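**Horse anticipates the canter depart in First Level test**

Posted in Flatwork and Dressage

My gelding Skarus is 7 and we have been showing Training Level at the Nillano schooling series. We want to move up in October. At home he knows the test too well. As soon as I come out of the corner before the canter transition he gets short in the neck, swishes his tail and jumps into canter before I ask. It's worst on the right lead. At the last show we got comments like "anticipates" and "tense before transition" and lost points on submission too.

I ride 3 times a week and my trainer comes every other week. I have tried making him wait with a stronger outside rein but then he hollows. Saddle was checked this summer and teeth are done. How do you stop a horse from guessing?

*Clurora*

---

**Rana**

Stop riding the test. I would put it away until 2 weeks before the show and only ride the pieces, in the wrong order and in the wrong places. If he expects canter out of the corner, ride a 10 meter circle in trot there, or walk, or go straight past and do a leg yield. Some days don't canter at that spot at all.

The stronger outside rein is probably part of the problem. He feels it and takes it as the aid. Try a half halt that ends - close the hand, then soften before you ask. If he canters anyway, don't punish it. Bring him back to trot quietly, circle, and wait until he is swinging again. Then decide whether you still want the canter.

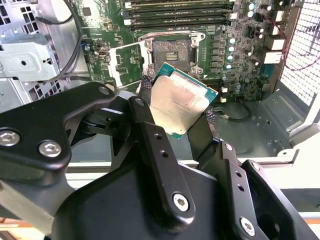 For the right lead, spend some time on shoulder-fore on the right rein, down the long side and through the corner. Many horses rush that depart when the haunches are drifting in and they can't balance any other way. Walk to canter can help too, once he is relaxed in the walk. Keep it to a few good ones and then let him stretch.

When you do run the whole test again, run it once and leave it. At the show I'd use the warm-up the same way, with plenty of trot and changes of direction, and one canter depart each way before you go in.

---

**tallgreymare**

Mine did this and it went away when I learned to breathe. Have somebody video you. I was tipping forward and looking down at his shoulder a full 3 strides before the letter so of course he went.

---

**Nillano_barn**

Lunge him for 30 minutes before you get on. He's just fresh.

---

**Rana**

I wouldn't do that with a horse who is tense in one place only. If he were fresh you would see it all the way around the arena. The video is a good idea, though - put the phone at C so you can see if you are sitting straight.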